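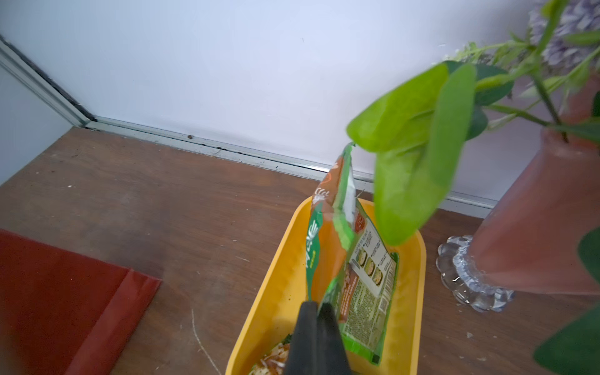 Green and orange food pouch, yellow tray.

Medical claim denied for late notice, does the discovery rule apply to product liability?

Posted by Vichien Somboon, 23 December 2018

My mother was prescribed a blood thinner sold as Cidance for 30 months. She stopped in August of last year after a bleed that put her in the hospital. At the time the doctors put it down to her age. This fall a new specialist reviewed her chart and wrote that the dose on the label was likely too high for someone with her kidney function. The maker, Sombatkul, has a claims office that handles these without a lawsuit. They rejected our form as late and said the period started on the day of the bleed. Our state allows two years in court, but the claims office uses 400 days. Can a company set its own shorter limit? And does the clock start at the injury or when we learned the cause?

Kulap Chaimongkol

Two separate things are being mixed here.

The claims office is a private program. It can set any entry rules it wants, including 400 days from the event, and you have little ground to appeal unless its own rules mention discovery. Ask for the full program rules in writing. The summary sheet that comes with the form leaves out the exceptions.

The court deadline is set by state statute. The company's program does not shorten it, unless she signed something that says so, and even then many states will not enforce it. Most states apply some form of discovery rule to drug injuries, meaning the period runs from when she knew, or reasonably should have known, that the product was a possible cause. The defense will argue that a bleed on a blood thinner is enough to put a person on notice. Do not count on winning that point. Treat the date of the bleed as the start and file within two years of it.

Also check for a statute of repose. That one runs from the date of sale and discovery does not extend it. Order the pharmacy records now. Mine ran to 600 pages and took 40 days to arrive.

domholm_reader

Had the same letter over Drarkance, different company. I sent it back with the doctor's note and they paid a part of it. Just resend it, they deny everybody the first time.

Contact the moderators | Copyright Domholm Community Help | Back to top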